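Section 4. Recording your first task with the Zikik hand rig

Before you start this section, the rig must be charged or connected by cable, and the base camera must be mounted and paired as described in Section 3. If the status light on the base camera is still amber, go back to Section 3 and finish pairing. Recording will not start until it turns green.

4.1 Prepare the table

1. Choose a table with a plain top. White or light gray works best. Glossy tops can be used, but turn off any lamp that shines directly on the work area.
2. Place the base camera so that it sees the whole tabletop and your upper body when you are seated.
3. Put out the objects for the task. For a first recording, use soft items and one open container. Clear containers are supported from Sidholm software version 2 onward.
4. Leave free space between the objects so that your fingers can close on each one.
5. Remove cups, phones and papers from the work area.

Note: The task used in this section is "put the soft items in the bin." It is listed in the Sidholm task menu as number 12.

4.2 Put on the rig

1. Sit down and roll up or push back loose cuffs.
2. Slide your fingers into the finger linkages before closing any straps.
3. Close the wrist strap first, then the palm strap. The rig should not shift when you shake your hand gently.
4. Open and close your hand a few times. Each linkage should follow its finger without catching.
5. Check that the marker cube is seated on its post. It clicks when it is fully down. The cube may sit at an angle to the table during use.
6. Run the cable away from your fingers and over the edge of the table nearest you. Leave enough slack to reach the far side of the work area.

CAUTION: Do not wear the rig over rings or a watch. Stop and loosen the straps if you feel numbness or tingling.

CAUTION: Do not pull on the cable to move the rig. The connector is not covered by the warranty if the cable has been strained.

4.3 Calibrate

1. Hold the rig in front of your chest with the marker cube in view of the base camera.
2. Press Calibrate in the Sidholm window.
3. Turn your wrist slowly to the left, then to the right, until the bar on the screen is full.
4. Lower your hand to the tabletop and hold it still until you hear a tone.

If error 3493 appears, the camera has lost the cube. Move your other hand out of the way, wipe the printed faces with a dry cloth and repeat from step 1.

4.4 Record

1. Press Record and wait for the tone.
2. Reach down to the first object from above.

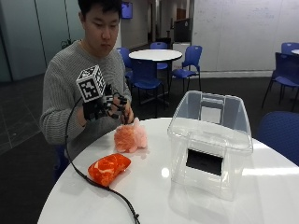
Festine added a comment to the online version of this page: steps 2 and 3 work better if you pause for a second over the object before closing your fingers. My early recordings were rejected for fast approach, and slowing down fixed it. It would also help to say that long-haired plush needs a firmer grip than you expect.

The pause is optional, but it is a good habit for new users. For plush and other items with long fibers, set Grip Filter to High in the task menu before recording.

3. Close your fingers on the object and lift it straight up until it clears the rim of the container.
4. Move over the container, lower your hand and open your fingers.
5. Repeat for each remaining object.
6. Return your hand to the starting position and press Stop.

Each recording can be up to 300 seconds long. Longer recordings are split into two files with the same task number.

4.5 Save or discard

1. Play the recording back. The hand model on the screen should move smoothly from start to finish.
2. Press Save to keep it, or Discard to record again.
3. To send saved recordings to a Yeoh arm, see Section 6. Arms from other makers need the export tool in Section 7.

Note: Discarded recordings cannot be recovered.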